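January — by Hedvika Mikuš
Filed under: Packing & Returns / Phone Boxes

Section 2. Packing a phone in the tray

1. Clear a space on the table for the tray and the lid.
2. Turn the phone off and unplug any cables.
3. Lay the phone in the tray. It should rest flat — do not push on the screen.
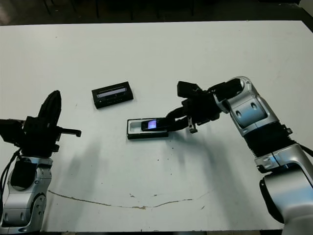
Fig. 26. Black phone in the rectangular tray.

Note: Vonstead trays and Vlček trays are not the same size. Keep each lid with its own tray.

4. Set the lid over the tray and lower it evenly on all sides.

Caution: If the lid stops partway, lift it off and start over. Forcing it can split the rim.

To repack later, take the lid off first and put it down beside the tray.

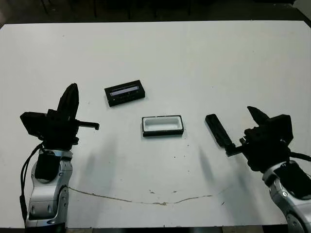 Can I store the charger in the same tray?
Pack it separately. A plug can scratch the phone. Order charger sleeves from Plundcombe under part 2153.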